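给腕部视角加镜面干扰:一次不太顺利的泛化实验

阅读时间:8 分钟

上个月的组会上,Lahcen Belhaj 给我看了一条曲线:同一个抓取策略,在训练房间里成功率很高,换到另一套布局相近的房间,掉得很厉害。两套房间的台面高度一样,物体一样,光照参数也只差一点。他当时的猜测是墙面颜色,我猜是背景里的几何结构。四月剩下的时间我基本都花在这件事上,这篇记录一下做法和目前的结果。

先说设置。仿真环境是我们自己维护的 Zuvora,室内场景由脚本拼出来:墙、门、家具、画框和镜框,每一类都有一个材质池。机械臂末端是平行二指夹爪,策略的输入只有腕部相机的一路 RGB 加上关节角,没有第三人称视角,也没有深度。动作是末端位姿增量和夹爪开合量。策略用行为克隆训练,数据来自脚本专家,一共 1485 条轨迹,其中 800 条来自训练房间 A,其余来自几个随机生成的变体。

只用腕部视角有它的好处。夹爪在画面里的位置基本固定,网络很容易学到指尖和目标之间的相对关系,标定误差也影响不大。坏处是背景变化非常快。手腕转一下,画面里三分之二的内容就换了,刚才还是桌面,现在可能全是墙。Lahcen 那条曲线里的失败大多出在接近阶段的前半段,目标还没有进入视野,策略只能凭背景和关节角判断往哪里走。

我把失败轨迹逐条回放了一遍,按出问题时背景里有什么来归类。一开始分得很细,后来合并成三类:大面积纯色墙面、大面积木纹表面、带边框的物体。第三类最有意思。边框本身并不复杂,麻烦在框里面的内容。如果框里渲染的是另一块有透视的空间,比如门板、瓷砖墙,策略就会出现一种很稳定的偏移,末端朝着边框的方向漂。 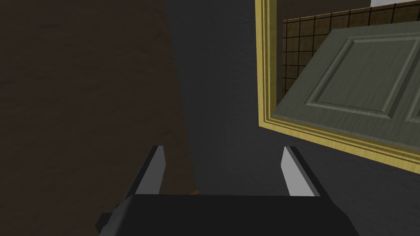

房间 B 的腕部视角,夹爪张开,未夹持物体。右上方金色边框内为斜向的门板和瓷砖。

拿这一帧做输入,把动作输出对图像求梯度,再做平滑,得到的热力图集中在右上角金色边框的内沿,以及门板上那块凸起嵌板的轮廓附近。左边那一大片深棕色木纹几乎没有响应,中间的灰墙也没有。两根手指的内侧面有一点响应,这个在所有帧上都有,属于正常现象。

我的解释是这样的:房间 A 里,目标所在的柜子有明显的矩形门板和压线,脚本专家每次都会从远处转向柜子再下探。网络在目标不可见的时候,把“斜着的矩形嵌板”当成了柜子的线索。到了房间 B,框里的门板正好提供了一个很像的图案,于是手腕朝那边转。转过去之后看不到目标,策略又没有记忆,就停在那里来回小幅摆动,直到超时。

为了验证这个解释,我做了三组对照。

第一组只替换框内内容。边框保留,位置和材质都不动,里面换成均匀的灰色。漂移基本消失,成功率回升了一大截,但没有回到房间 A 的水平。

第二组保留框内内容,去掉边框。门板和瓷砖直接贴在墙上,边缘很生硬。漂移还在,幅度小了一些。说明边框有贡献,主要问题仍然在里面的图案。

第三组什么都不换,只把墙面颜色改成和房间 A 一致。几乎没有变化。Lahcen 的墙面假设到这里可以放下了,他自己也同意。

接下来是怎么修。最省事的办法是做域随机化,把画框和镜框的内容全部随机。Gervasio Palma 写了一个采样器,每次重置场景时从材质池和子场景池里各抽一项,塞进框里,同时随机化框的位置、朝向和尺寸。训练数据重新采了一遍,总数不变,还是 1485 条,以便和旧模型比较。每个配置跑 5 个随机种子。

结果有好有坏。好的方面,房间 B 上朝边框漂移的失败少了很多,5 个种子里趋势一致。坏的方面,房间 A 的成功率也降了一点,主要是接近阶段变慢。新模型在目标进入视野之前动作幅度偏小,像是不愿意做决定。想一想也合理:我们把它原来依赖的线索打乱了,却没有给它新的线索。行为克隆在这种情况下会输出专家动作的平均值,平均值往往就是小幅移动。

第二个办法是加历史。输入从单帧改成最近 3 帧,中间隔开一定步数,网络结构只改第一层融合的部分。这样做以后,摆动现象明显减轻,策略转向边框没有看到目标之后,有一定概率会转回来。单独加历史、不做随机化,效果不如单独做随机化。两者一起用最好,房间 A 的损失也补回来大半。

第三个办法是 Omid Mahmoudi 提的,在损失里加一项辅助任务,让网络预测目标是否在视野内。标签从仿真器里直接取,不需要额外标注。这个我只跑了一部分,初步看有帮助,热力图比之前分散,目标出现时又能迅速收拢。种子没跑完,先不下结论。

有几个细节记在这里,免得以后忘。

渲染分辨率会影响结论。低分辨率下瓷砖的缝隙会糊成一片,漂移反而更弱。最早的一批实验用的是低分辨率,所以我们一度以为问题不严重。后来统一成训练时的分辨率,现象才稳定复现。

夹爪的材质也要固定。有一版场景更新把手指内侧面的反照率调高了,指尖在暗处特别亮,旧模型在这版上的表现和之前对不上。查了半天才发现是材质文件变了。现在材质文件的哈希会写进每次运行的日志。

超时步数不要设得太短。太短的话,加了历史的模型还没来得及转回来就被判失败,两种模型看上去没有区别。

还没解决的问题也有几个。真正的镜面反射目前没有测,Zuvora 里的框内内容是以贴图或子场景的方式放进去的,不会随相机运动产生正确的反射。真实房间里的镜子会把夹爪自己也照进去,那时策略会看到两副手指,会怎么反应我不知道。另外,这些实验都在仿真里完成,实机那边排在下个阶段,要等 Drerkstead 的台子空出来。

梯度热力图的可靠性也要打个折扣。Vratislav Zeman 看过之后提醒我,平滑参数换一组,响应区域的形状会变。我换了几组,边框内沿和嵌板轮廓始终在,但手指上的响应时有时无。所以文中的判断主要依据三组替换实验,热力图只作辅助。

代码整理好之后会放到组里的仓库,采样器和替换脚本在同一个目录下。星期六我会把辅助任务剩下的种子挂上去跑,有结果再更新。

相关文章
脚本专家的动作为什么太“干净”
Zuvora 场景材质池整理笔记
腕部相机外参漂移对抓取的影响
行为克隆里的多峰动作:读书笔记
用 Correa 管理仿真实验日志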